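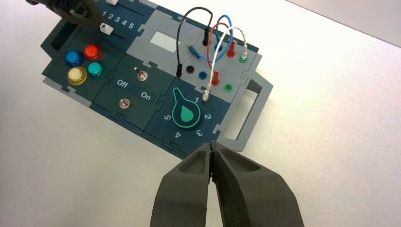
Page last changed: Sunday, September 27, 2020

Clullollow Task Board Kit - does it do what the seller says?
Student project report, Automation and Control module

1. Why we looked at it

The department was thinking of buying the Clullollow kit for the January intake. The kit is a board of buttons, sliders, switches, a dial and patch cables, plus the Flotix software that scores a robot on how well it works them. Flotix claims a new group can be "testing in an afternoon". We doubted that and asked to borrow one before any money was spent.

2. What we got

The panels join like jigsaw pieces, so the layout can in theory be changed. The brochure makes a lot of this. It says much less about the software, which has to be told about every new layout by hand. We changed ours once and did not want to do it again.

The four round buttons are an easy target and we have no complaint about them. The toggle switches, marked Off and On, are a fairer test, as a gripper that comes in at a poor angle can slide off the lever. The dial has a pointed knob that gives two fingers something to hold.

The cables are another matter. Black, blue, red and white all loop over the same small patch of sockets and cross each other. Flotix gives one pass mark for "cable handling", whichever cable is moved and wherever the others happen to be lying. We don't think two runs scored that way can be compared.

3. Setting up

It took us almost 12 hours over several sessions before the log made sense. Most of that went on the Plultau driver, a separate download with a manual written for an older version. The log from our longest session had 3,392 lines, and we could not find a line in it that said why a task had been marked as failed.

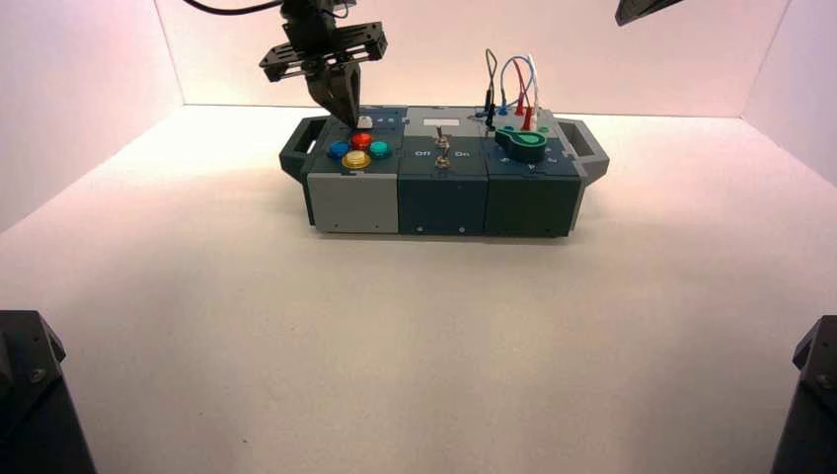
Hopkin, reading our draft, thought we were too hard on the software and said that any scoring tool looks bad until you have written your own task files for it. That may be so. The brochure doesn't mention writing task files, and the price is for a finished product.

4. What we would tell the department

The board is worth having. The software in its present form is not, and we would ask for a price without it. If Flotix won't sell the two apart, we would wait for the next version and borrow that first as well.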